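Print this page | E-mail this page

Drunance Two-Arm Household Cell: Setup and Upkeep
By Prys Morris
November

If you've just ordered a Drunance cell, or you've inherited one from the last person who had your desk, welcome! This page is meant to sit beside the manual. The manual is very good on torque settings and not so good on the ordinary matter of looking after the thing, so I've written down what we tell customers over the phone from our shop in Storkport, where we've been preparing these cells for long enough to have opinions.

The cell comes with two arms, a parallel gripper on each, the torso unit and the Cassim room model, which lets you rehearse every job in a simulated house before the real arms move at all. Please do use it. A door, a window or two, a table with a few things on it - that's plenty to find out whether your head camera is mounted true and whether your arms clear the furniture.

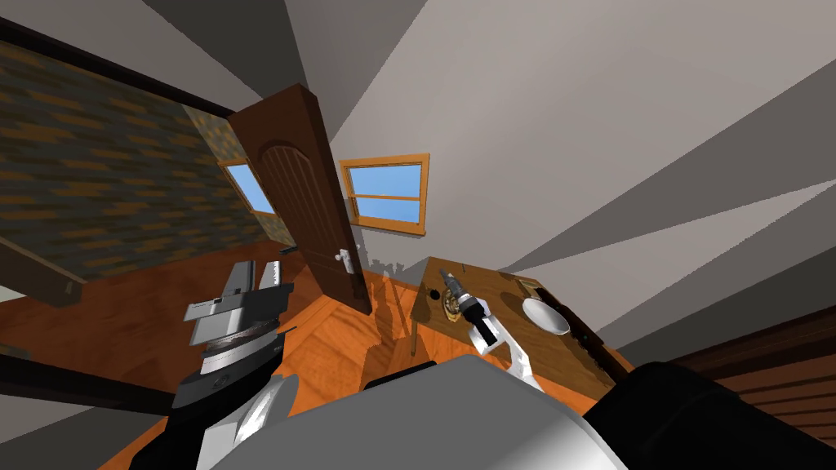
Start with the camera mount, and do it before you touch the arms. Load the room, leave both arms at rest and compare the roll value on the Cassim panel with the one stamped on your mount. A difference of 5 or less can be trimmed in software. Anything bigger wants the mount loosened and set again by hand, and I'd put the kettle on first, as it's fiddly and you will drop a screw.

Then come the grippers. Each finger is held to the palm by its own mounting block, and the pad on the finger face is a wearing part (we sell them in packs of 12, and they're cheap enough that there's no sense in nursing an old set along). We suggest looking the pads over every 500 grip cycles and changing them at 2000, or sooner if you handle anything gritty. Wipe the faces with a dry lint-free cloth. Solvent makes the pad swell a little, and then the two fingers won't close evenly.

After any pad change, run the open-and-close routine on one arm at a time, in the model first and then on the bench, and save the new zero under a new name. I can't tell you how often someone saves over the old one and then rings us wanting it back!
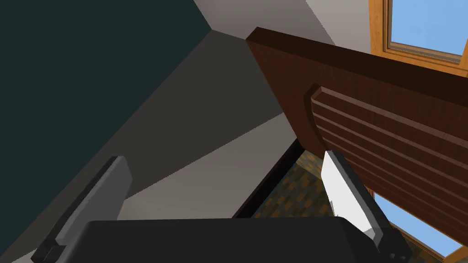
Do I have to re-zero both grippers if I've only changed the pads on one?
Only the one you worked on. The Amano controller keeps a separate zero for each wrist, so the other side carries on as it was.

Wrists need very little. Listen for a dry ticking when you turn the joint slowly with the power off, and if you hear it, send the wrist to us and we'll open it here. Please don't grease it yourself - the plates are stacked closely and the wrong grease creeps into the encoder. Return postage is on us during the first year.

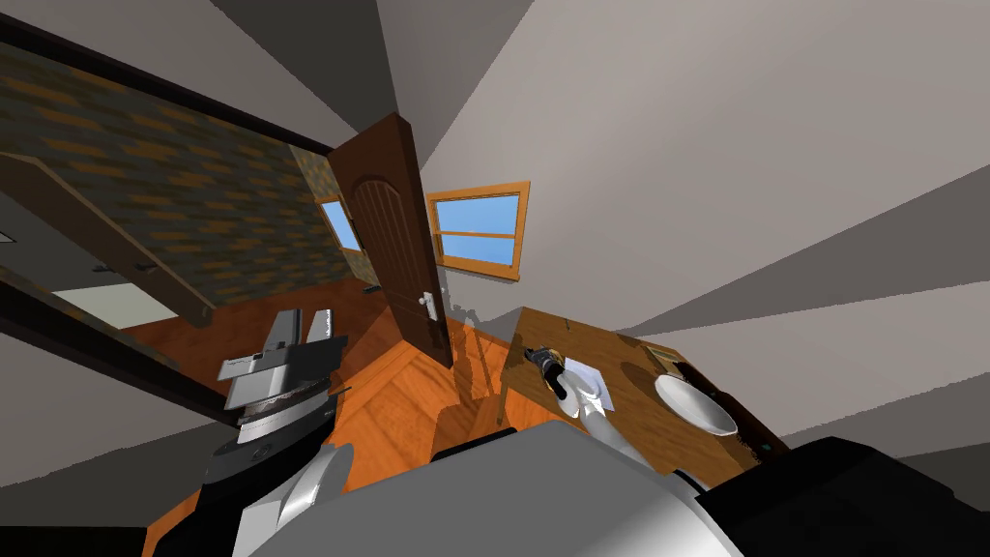 Prys Morris

Last of all, the tool-holding check. Choose a cylindrical tool, have one arm hold it over the tabletop in the model, and keep the other arm raised and open, well out of the way. Watch the grip force reading while the holding arm moves slowly from side to side. It should stay steady. If it wanders, go back to the pads before you go anywhere near the controller settings, and write down the reading so we've something to work from when you call.

Comments (3)

benchmouse
Ours was ticking for weeks and I took it for the fan. Sent the wrist off and it came back quiet.

T. in receiving
Does the pad pack fit the older fingers with the plain face?

Prys Morris
It does, but you'll need the shorter screws. Ask for them when you order and we'll drop them in the box.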